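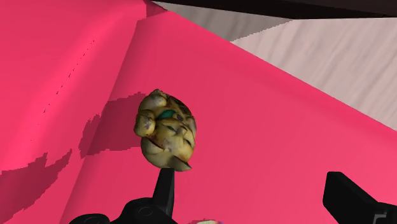
Mekdes Wubshet says she had stopped hearing the crowd by the time she walked out for her last deadlift, and only worked out that she had won when her training partners came running at her from behind the curtain.

She must have been the only person in the building who couldn't hear it! The second Ukon Open filled the Munance sports hall to the doors at the weekend, with 492 tickets sold and a good few people standing along the back wall by the time the afternoon session got going. For a drug-tested powerlifting meet in a town the size of Skjelbred, that is a brilliant turnout, and the lifting was every bit as good as the noise.

There were 80 lifters on the platform this year, from teenagers doing their first competition to a masters group who have been at it since before some of the teenagers' parents met. Everyone took three attempts each at the squat, the bench press and the deadlift, and the best of each went towards the total.

Wubshet was fourth after the squats and still a long way back after the bench. Her deadlift has always been her strongest lift, though, and she opened with a weight that most of the others were saving for their final try. The third attempt stuck for a moment just above the knee - you could see every coach in the warm-up area lean backwards with her - and then it moved again and she stood up with it. Three white lights, and first place in the women's open.

The bench press of the day belonged to Phúc Tạ, one of the lighter men in the competition, with 153 kg. He missed it on his second attempt when the referees ruled that he had pressed before the command, asked for exactly the same weight again, and made it look easy. He had been out with a shoulder problem for most of last year and didn't bench at all until the spring, when he started again with an empty bar.

"I thought I would come and do some nice safe numbers," he said afterwards, still with chalk up to his elbows. "Then you get out there and people are shouting your name, and nice safe numbers go out of the window."

The men's open went to Illia Maksymiv, who led from his first squat and was never really caught. Sølve Blomqvist pushed him hard in the deadlift and finished second, missing a final attempt that would have turned the result round. Blomqvist had it past the knees before his grip gave way. The two of them train together, and Maksymiv spent most of the prize-giving trying to get his friend to come and stand on the top step with him. (He did in the end, for the photos.)

Ukon has been tested from the start. Every entrant signs up to testing when they pay their fee, and samples can be asked for from anybody on the day, whether they win their class or go home without a single good lift. Winners of the open classes are always tested. The samples have gone to the laboratory and the placings stay provisional until the results are back, as they did last year.

Aslak Amundsen, the meet director, said the testing was a large part of why people entered. "Lots of our beginners had never thought about competing," he said. "They come and watch, they see somebody from their own gym lift well, and they want a go. They ask me about the testing before they ask about the rules on shoes."

The shoes did cause some bother, as it happens. Two lifters were sent off to change at the kit check, and one of them squatted in a pair borrowed from a rival, a size too big, and set a personal best in them.

The bars and plates were lent by Flanilier, and the new deadlift bar was popular with nearly everyone who used it. The older competition bar was kept for the squats. There was one delay in the afternoon when the scoreboard froze during the second round of benching, and the running order was read out from paper until it came back.

The full list of results was put up on the Skjelbred club's noticeboard on Aug 17, 2026, and copies can be collected from the desk at Munance. Anyone who left a belt, a pair of wrist wraps or a very large blue flask in the warm-up area can ask for them there too.

Next year's Ukon Open is being moved to May, which should be kinder to everybody - the hall was extremely hot by the last session. There will be a separate morning session for first-time lifters, and entries will open before the winter break. Wubshet has already said she'll be back, and she would like a bigger squat by then.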